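Clearing out the back room, part two

We got the keys to the unit on Tanwood in July and I have spent most of my free evenings there since. The last post was about the front half, where the shelves went in. I'm writing up the back room now while I still remember what I did, mostly so I can look it up when something needs changing.

The room is plain. White walls, white ceiling, dark gray floor. The people before us left it in decent shape but full of boxes, and it took four trips to the dump before I could see what I was working with. Most of it was packing foam and old binders. I kept two boxes of screws and a roll of cable that was still sealed.

The lights came first. There are fluorescent tubes hung under the long white run that crosses the ceiling, and one of them flickered for a second or two every time it was switched on. I changed the starter and the flicker stopped. I also wiped down the covers, which had a layer of dust on them thick enough to write in. I had planned to replace all of it with LED panels and got a quote from Verschueren, but it came to 2,504 for the whole unit including labor. That can wait a year. The tubes are bright and they don't bother me.

Then the wall. I wanted to bury the cable that runs down to the little electrical box, because it goes across on a diagonal and I notice it whenever I walk in. Joris Baert came by to look at it and told me to leave it alone unless I wanted to open up the wall and repaint the whole side. He has done this kind of work for years, so I took his word for it. I got used to it after a week or so.
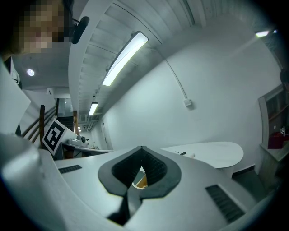

The table was the biggest decision. I measured the room three times and went back and forth between a long straight bench and something with rounded ends. The straight one would have given me more surface. The rounded one is easier to get past when you're carrying things, and I had already caught my hip on the old desk more than once. I ended up ordering the rounded one in white from Hukley for 772, plus 80 for delivery. It came in two packages and the second one was nearly a week behind the first, so for a while I had a top and nothing to put under it.

Putting it together took an evening. The instructions were fine except for one page where the drawing showed the brackets the wrong way around. If you buy the same one, put all the bolts in by hand before you tighten any of them. I had to undo one side and start over.

My rule for the table is that things don't live on it. Small stuff gets left there anyway, and I clear it before I lock up. Tools go back on the workbench, and paper goes in the folder by the door. I did the same thing in the garage at our old house and it held up for a good while.

The workbench I didn't buy. It came from the old garage, and all I did was sand the top and put one coat of oil on it. I thought about a new one from Amov, but for what I do this one is still solid.

So far I've spent less than I expected on this half. I had set aside 150 for paint and used only part of it, since the big wall just needed one patch near the corner. The rest went toward a better broom and a mat for the door.

Still to do: a second outlet near the table, hooks for coats, and something to stop the door from swinging into the shelf. I also want to find out whether the round ceiling light can go on a dimmer. Joris thinks so but wants to check the wiring first. He's coming back when he has a free morning, and I'll do the coat hooks before then.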